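Progress report, papercraft program, second period (through April)

To: Namwood small grants desk
From: Cokulcombe Card & Stamp Workshop

Quick one this time, we are mid-move on the storage side and I'm writing between sessions. Full receipts come with the final report as agreed.

## Where we are

- Card kits packed and out the door: 1000. That was the target for the whole grant, so done early.
- Open table sessions held: 32
- New stamp designs cut: 9. Two more drawn, not cut.
- Cards handed in for the hospital and care home boxes: 2752. Way up on the first period. A lot of these are the simple one-layer kind, stamped sentiment and a bit of coloring, and that's fine, they go in the box same as the fancy ones.

## Kits

Each kit has five card blanks, five envelopes, a strip of patterned paper, one small ink pad and the instruction sheet. Instruction sheet was rewritten after the first batch. The old one said to emboss before cutting and people ended up with cracked edges. New order is cut, score, stamp, then heat. Fewer emails since.

Envelopes were a headache. First lot came in a hair too small for the blanks, so anything with a raised layer wouldnt go in. We sent half back and used the rest for flat cards. Replacement lot is from Owino, fits with room to spare, costs a little more. Still inside the supplies line but only just.

## Stamps

The nine designs are mostly leaves and fruit clusters plus three sentiments (thank you, thinking of you, a plain hello). People asked for a birthday one over and over, so that's first up next period. Red rubber is holding up much better than the clear polymer. The clear ones went cloudy and started to curl at the corners after heavy use with the alcohol cleaner. We've gone back to soap and water for all of them.

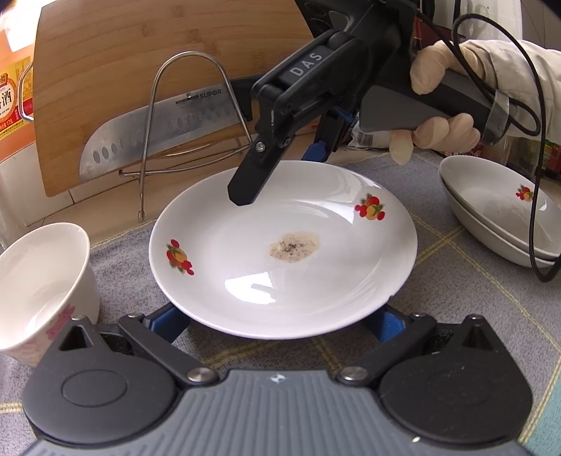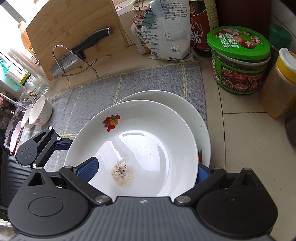
*Fruit-print plate, and the white dishes with a similar print.*

## Sessions

Afternoon ones are full. The evening ones less so, 7 pm start is too late for people coming from the Sornari side on the bus, last one back leaves before we've cleaned up. Want to try 5:30.

Topics so far: blending with markers, masking, simple pop-ups, watercolor backgrounds, using up scraps. Masking was the surprise hit. Pop-ups ran long both times and should be split in two. Beginners get stuck on the scoring, so one session just on folding and scoring, then the mechanism the week after.

Marker sets are wearing out faster than planned. Blues and greens go first. Refill ink is a lot cheaper than new pens and we'd like to shift what's left of the equipment line to refills, see below.

## Not done

- Die cutting machine. Quote came in over budget, waiting on a second one. Borrowing time on the one at the library in the meantime, works ok for small runs.
- Online pattern pages. Drafts exist, photos do not.
- The joint swap day with the Sornari group. Moved to next period, their hall is having its floor redone.

## Money

Supplies nearly spent. Printing underspent because we dropped the color flyer. Room hire on track. Equipment untouched apart from two heat tools and a paper trimmer (the old trimmer was cutting crooked, no amount of blade changing fixed it).

Asking for two things:

1. OK to move the printing underspend to envelopes and card stock.
2. OK to use part of the equipment line for marker refills if the second die cutter quote is also too high.

An email saying yes is enough for us, no need for a new agrement.

## Next period

Birthday stamp plus the two that are already drawn. Move evening sessions to 5:30 and see who turns up. Split the pop-up class. Second quote on the machine. Get the pattern pages up, even if only the first few. Holiday card kits need to be ordered well ahead, last year we left it late and got stuck with cream stock when everyone wanted white.

Sample cards from the new stamp set are in the mail to you, look for a padded envelope.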